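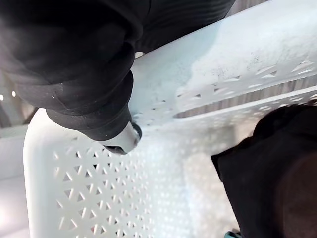

Reading time: 2 minutes

Chapter 6
Soil and Fibre in Household Textiles

6.1 Scope of the chapter

Chapter 5 dealt with the structure of yarns and fabrics as they leave the mill. The present chapter deals with what happens to them in use. It covers clothing, bed linen, towels and textile floor coverings. Leather and coated fabrics are left to Chapter 9.

The word soil is used for any unwanted matter held on or in a textile. A stain is a local patch of soil with a visible edge. The two terms are often mixed in everyday speech, but a fabric may be heavily soiled and show no stain at all. Body oils on a pale shirt are the usual case: the fabric looks clean until the oil ages and yellows.

Soils are grouped by how they respond to water. Sugars and most salts dissolve in it. Oils and waxes do not, and must be lifted by a detergent. Dust, clay and soot are solid particles and stay solid throughout the wash; they are loosened from the fibre and kept in suspension until the water is drained.

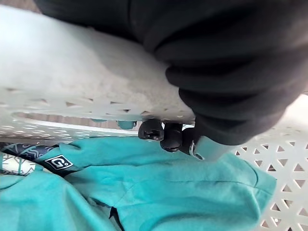 Many everyday soils belong to more than one group. Gravy contains salt, fat and starch, and a treatment that removes the fat may leave the starch in place. For this reason the test cloths described in section 6.4 carry mixed soils.

6.2 The four factors of washing

The result of a wash depends on temperature, time, chemical action and mechanical action. Within limits, a loss in one can be made good by a gain in another. A cool programme therefore tends to run longer than a warm one with the same detergent. The exchange has its bounds: no length of programme will melt a hard wax at a temperature below its melting point.

Mechanical action comes from the movement of the load. In a drum that turns on a level axis, the fabric is carried up the wall and falls back into the wash liquor — the higher the fall, the greater the action. An overfilled drum leaves no room for the fall. 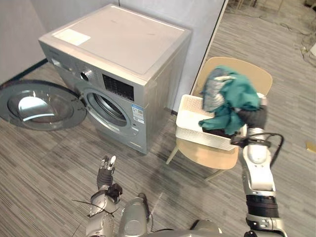

Figure 6.1 Front-loading washing machine with the door open.

The Grotau household survey, used throughout this book, recorded the washing habits of 235 homes. In 87 of them the drum was filled to the top for most loads.

6.3 Textiles that cannot be immersed

Fitted carpet has to be cleaned where it lies. Chemical action is limited by the need to remove what has been applied, and mechanical action by the risk of distorting the pile. Dry soil should be taken out first, as wetting turns fine dust into a paste that settles at the base of the tufts.

Colour affects how soon soil is noticed. A flecked surface hides particles that would show on a plain one — the soil is present in either case.
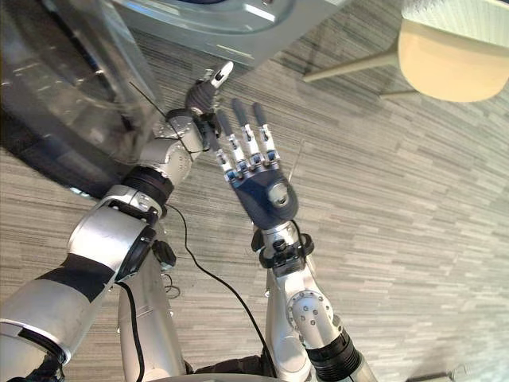 Figure 6.2 Grey carpet with light and dark flecks.

The Valtesberg method for measuring soil held in pile is set out in section 6.5, together with the two corrections needed for loop constructions.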